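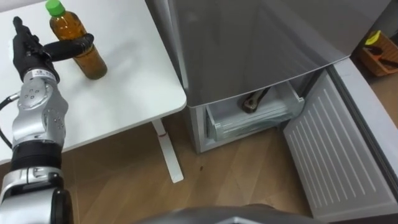

What does Gethin do?

Gethin is the planning layer. It takes a task such as "put the bottle in the freezer drawer," breaks it into steps, checks each step against what perception reports, and passes motion targets to the controller. It doesn't see anything and it doesn't move anything. Most complaints we get about Gethin turn out to belong to one of its neighbors, though a fair share really are ours.

Is it a learned planner?

Partly. The step order comes from a hand-written task graph, and a small learned model scores the options where the graph branches. We tried it the other way around in an earlier build and spent more time arguing with the planner than using it. If somebody shows you a fully learned version doing household tasks, ask how many takes they recorded.

Which perception package should I use with it?

We test against Vovness. Others will work if they publish object poses with a confidence value. Please don't feed Gethin a pose with the confidence hard-coded to 1. Jummai Okeke found two user setups doing that, and in both the planner was being blamed for grasps on empty air.

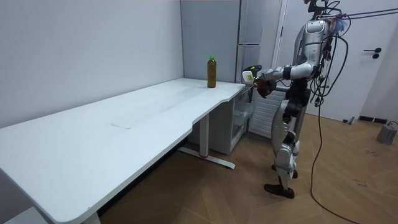 Fixed cameras help with this, up to a point. A view from the side of the room can tell the planner roughly where the robot's body is and whether the path past the furniture is open, but it is a poor source for finger placement. Use the head camera for the last stretch of a reach and treat the room view as a second opinion. Where the two disagree, Gethin stops and asks. Some users hate this and turn it off. We'd leave it on.

Can it handle clear plastic and shiny doors?

Sometimes. Depth readings on clear drawers and glossy metal are bad on every sensor we've tried, and no planner setting will fix that. Gethin lets you mark a region as "depth unreliable," and it will then fall back on the stored model of the appliance. The stored model is only as good as the person who measured it. 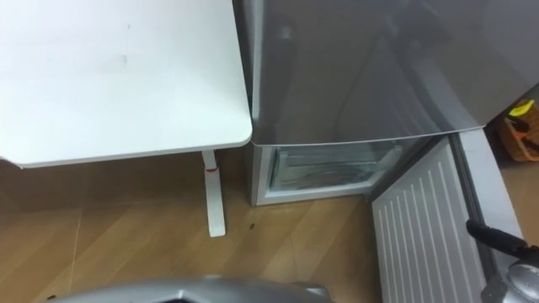 Freezer compartment open, drawer in place, gripper at the door.

How do I know whether a step worked?

You write a check for it. Gethin will report a step as complete when its check passes, and a weak check passes all the time. "Hand opened" is a weak check for placing an object. "Object pose inside drawer region after hand has backed out" is better, and still wrong now and then.

What success rate should I expect?

We don't publish one. Our regression set holds 3,402 logged steps, of which 26 are known failures we keep on purpose, and a figure drawn from it would tell you how well we do on our own logs. Run your own tasks in your own room before you believe anybody's number, ours included.

Does it plan for one hand or two?

Either, but two-handed plans are marked experimental in version 7 and deserve the label. With one hand, most of the trouble is in the approach angle.

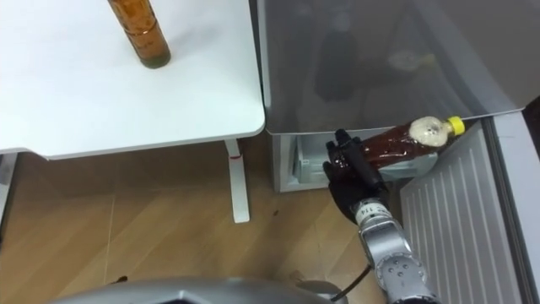 A bottle brought in sideways has a longer footprint than one carried upright, and the collision model has to be told so. Gethin attaches the grasped object to the hand as a capsule shape with six centimeters of padding by default. That is generous – too generous for a narrow drawer – and you'll see the planner refuse moves a person would make without thinking. Hywel Pugh's tuning notes cover how to bring the padding down. Do it in small steps, and at low speed.

Do I need Plaltum?

Only if you want the log viewer. The planner writes plain text logs that open in any editor. Plaltum draws them on a timeline, which is nice for demos and somewhat useful for debugging.

Will there be a simulator?

Benura scenes can be loaded now. Contact in simulation is much kinder than contact in a kitchen, so don't tune grasps there.

Filed under: Help > Software > Planning and control

Related questions
Writing step checks that can fail
Setting object padding for tight spaces
Head camera and room camera: fixing time offsets
Moving task graphs from version 6 to version 7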